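# Reading the wind in Varureo

The second expansion for Faltley arrived in April and adds a single map, the Varureo uplands, along with a reworked scent model that also applies to the base game. The map is the selling point. The scent model changes more, and players who have spent a long time in the original valleys will need to unlearn some habits before they get much out of either.

In the base game, scent was a cone. It extended downwind from the player to a fixed distance of 200 metres, and any animal inside it had a chance of being alerted once every few seconds. The cone ignored terrain. A stag on the far side of a ridge was as likely to bolt as one in the same meadow, and most players learned to treat the wind arrow as a simple yes-or-no gauge.

The expansion replaces the cone with a trail. The game now drops a scent point at the player's position at short intervals, and each point drifts with the local wind until it decays. Local is the important word. Varureo is cut by four deep gullies running north to south, and air moves along them in a direction that often has little to do with the arrow on the screen. The arrow reports wind at head height where the player is standing. It says nothing about the bottom of the slope.

The practical effect is that a slow approach can be worse than a quick one. Standing still for several minutes in a gully fills it with scent points, and they all travel the same way. Cordero, the studio behind the game, has added a faint grass animation that follows the local wind and not the general one, and with the vegetation setting at medium or above it can be read through binoculars at a fair distance. On low it is not drawn at all, which puts players on older machines at a real disadvantage. A patch note acknowledges this but gives no date for a fix.

## The map

Varureo is smaller than the base map and feels larger. There are two roads, one of them closed by a rockfall until the third mission, and quad bikes cannot be placed above the tree line. Most travel is on foot. The seven outposts are grouped towards the south, so the northern plateau, where the ibex live, is a long walk from any bed or storage chest. A portable hide can be carried, but at its current weight it leaves room for one rifle and little else.

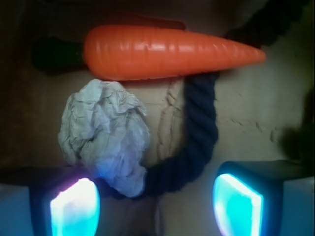
Does the new scent model apply to old saves?

It applies to every save once the update is installed, including those belonging to players who do not own the expansion, and there is no option to return to the cone.

Herd behaviour has been adjusted to match. Animals now keep a short memory of where they were disturbed and avoid that spot for two in-game days. On the base map this mainly affects lakes, where a player could once fire from the same reed bed every morning. On the plateau it matters a good deal more, as there are only three reliable drinking places and a careless shot closes one of them for most of a session. Drinking times themselves have not moved. Ibex still come down between 05:00 and 08:00, and roe deer on the lower slopes follow the same pattern as before.

## Equipment

Four rifles are added, of which two are worth the money. The Akach bolt-action is the obvious choice for the plateau. It is flat-shooting, holds five rounds and can be zeroed at 75, 152 or 300 metres. The middle setting looks odd in the menu but suits the ground well, as many of the natural firing positions overlook ledges at close to that distance. With the longest zero, rounds strike high at middle range by more than the in-game chart suggests, and a few test shots at the outpost range are advised before relying on it.

The lever-action is pleasant to handle and too loud. Noise carries along the gullies in much the same way as scent, and a single shot at the southern end will move animals well beyond the distance shown on the disturbance map. The remaining two rifles repeat calibres already covered in the base game, with slightly different iron sights.

The new scent powder is easily overlooked in the shop. It has no effect on animals. Thrown from the hand, it shows the local drift for ten seconds and then disappears. It costs very little, weighs almost nothing and makes the gullies manageable on low graphics settings. A full pouch should be carried on every trip.

## Missions

The story is told through radio messages and is best taken as an introduction to the ground. A survey party wants the upland herds mapped, and the player is sent to photograph tracks, recover trail markers and take a handful of named animals. Few of the tasks ask for anything difficult. The exception is the ninth, which requires an ibex to be taken from 229 metres or more with no other animal in the herd alerted beforehand. The distance is measured in a straight line, including height, so a position well above the herd will satisfy it from a shorter distance on the map.

Two faults were met during play. Trail markers in the eastern gully sometimes fail to register until the game is restarted, and a tracked blood trail can vanish if it crosses the rockfall. Neither stopped progress for long.

## Co-operative play

Up to six players can share the map if the host owns it. Each player leaves a separate trail of scent points, and there appears to be no limit on how many are held at once. A full group moving up a gully together will clear it of game in minutes. Groups of two or three do better when one climbs early and works along the rim - the rim winds are steadier and usually match the arrow - while the others wait at the outpost. Missions progress only for the host, so guests who want the rewards must repeat them in their own session. Harvested animals and experience are kept by everyone.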